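Clasier open day, laundry folding demo — who else went?

Forum: Home and Service Robots > Shows and Visits

torque_wrench_10
Posted 28 June 2022

I drove out to the Clasier open day and spent most of it at the clothes folding table. Parking was a mess. The shop floor tour was 10 minutes long and mostly hallway, so skip it if you go to the next one in August.

The folding station was the draw. It has two arms on a rail at a wood table, and each arm has its own wrist camera feeding a monitor on the side. I stood by the monitor for a good while. Zippers are the part I wanted to ask about, because my own setup at home chokes on anything stiffer than a T-shirt. 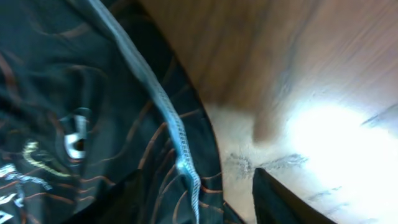
The guy running it said zippers and slick fabric are still their worst category. He was upfront about that, which I liked. He said they have 248 garments in the test closet and only a handful are sportswear.

paddock_lane
I was there too, later in the day. I wasn't as impressed. It's slow. I can fold a basket in the time it takes to do a couple of shirts.

torque_wrench_10
Sure, but so can everyone. I wasn't timing it. What I cared about was the two-handed grip, with both arms sharing the load on one garment.
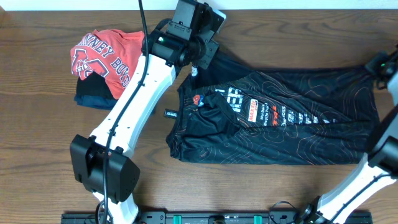

Cycling jersey held at both upper corners, folded stack at the left.

grorateo_fan
Are those the Grorateo arms or did Clasier build their own? The joints look a lot like the Grorateo kit.

torque_wrench_10
I asked. Their own links, bought-in motors. They wouldn't say from where.

paddock_lane
My other gripe is the table. Bare wood with a light shining on it is going to give the wrist cameras trouble. The Suominen demo last year used a gray mat and the video was a lot cleaner.

mid_shift
Disagree. People fold clothes on whatever table they have. If it only works on a gray mat I don't want it. Busy prints are a better complaint — all those thin lines on a dark shirt have to make it hard to tell a seam from the pattern.
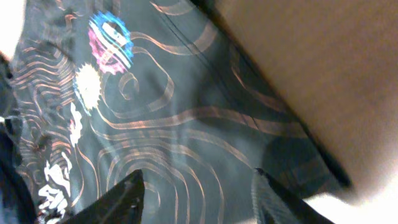
I put that to one of the engineers and she said they don't look for seams at all right now, they go for corners and outer edges. Collars they mostly leave alone.

paddock_lane
OK, that makes more sense. I still want to see it do a fitted sheet.

grorateo_fan
Did they give a price?

torque_wrench_10
No price. Handout says 939 hours on the current arms before a rebuild, and that's the only number on it. I can scan it if anyone wants it.

mid_shift
Please do. Also, Clerneck has an open house coming up, same kind of thing with towels. I'm on the list, number 66, so no idea if I'll get in.

torque_wrench_10
Will scan it tonight. Post here if you get into the Clerneck one.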